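Search this site... Go

Why Do Oranges Have Segments?

Hi, it's Siv again! Today I want to talk about oranges, my favorite snack (I ate two while writing this - oops).

An orange is really a kind of berry. Each segment starts as a tiny room inside the flower, and as the fruit grows, the rooms fill up with little juice sacs. They look like skinny teardrops. Pull a segment apart slowly and you'll find them!
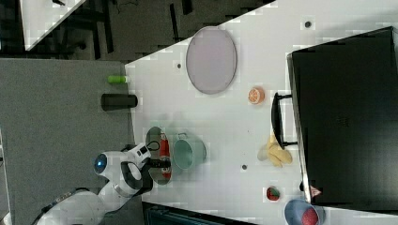
Half an orange, with its segments showing.

The white fluffy stuff under the peel is called pith. It tastes a bit bitter, but it's fine to eat. Next time you have an orange, ask a grown-up to cut it across the middle - then look for the wheel!

Filed under: Food Science, Ages 6 and Up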